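How a Hand-Held Gripper Is Looked After

Tuesday, July 14, 2020

A robot hand does not have to be on a robot. At the Sumska workshop there are hand-held grippers, which a person carries and works like a pair of big tweezers. Each one has two fingers, called jaws, that close on an object and open to let it go.

A small camera rides on the gripper and records what the fingers do. Later, a robot arm with the same kind of fingers can practice from those recordings. The workshop keeps its grippers in a rack called Plakby, and every one gets a check before it is used.

Checking the fingers

The finger pads do the hardest work. They press on things all day, and dust makes them slippery. They are wiped with a soft cloth, then looked at for cracks. A pad with a crack comes off and a new one goes on – it takes two small screws. The old pad goes in a box so somebody can see how it wore out. A set of pads is changed after 2000 grips even if it still looks fine.

Next the jaws are opened and closed 30 times. They should move smoothly and meet in the middle. If one jaw is slow, there is usually grit in the slide, and a dry brush gets it out. Oil is not used. It picks up more dust.

Checking the markers

Some grippers carry a white block with black-and-white square patterns on it. The patterns are a bit like the codes you scan with a phone. A camera that sees one can work out where the gripper is and which way it is turned. A scratched or dirty pattern is hard for a camera to read, so the blocks are cleaned with a damp cloth and never with anything rough.

Trying it out

After that, the gripper needs something to hold. A thin, bendy mat is a good test. It is harder to hold than a wooden block, which stays the same shape wherever you pinch it.
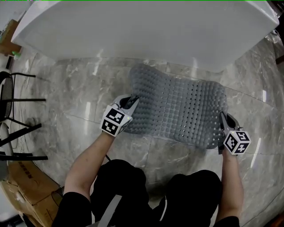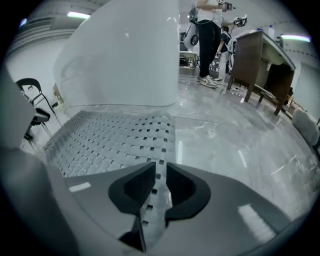

Grippers at work on a gray mat with lots of small square holes.

A person who is new to this starts slowly. Close the jaws, wait, lift a little, and put the mat back down. Do it 5 times. If the mat slips, the pads go back for another wipe.

Putting it away

Cables are coiled in loose loops. A tight bend can break the thin wires inside, and you can't see the break from the outside. The jaws are left slightly open so that the pads don't get squashed flat.

The last job is the log sheet. It has a line for each gripper, with the date, the number of grips and anything that was fixed. In January the sheets showed that one gripper kept needing new pads on the left side. A screw in that jaw was a little too tight.

Words to know

Gripper: a tool with fingers for holding things.
Jaw: one of the two moving sides of a gripper.
Marker: a pattern that helps a camera work out where something is.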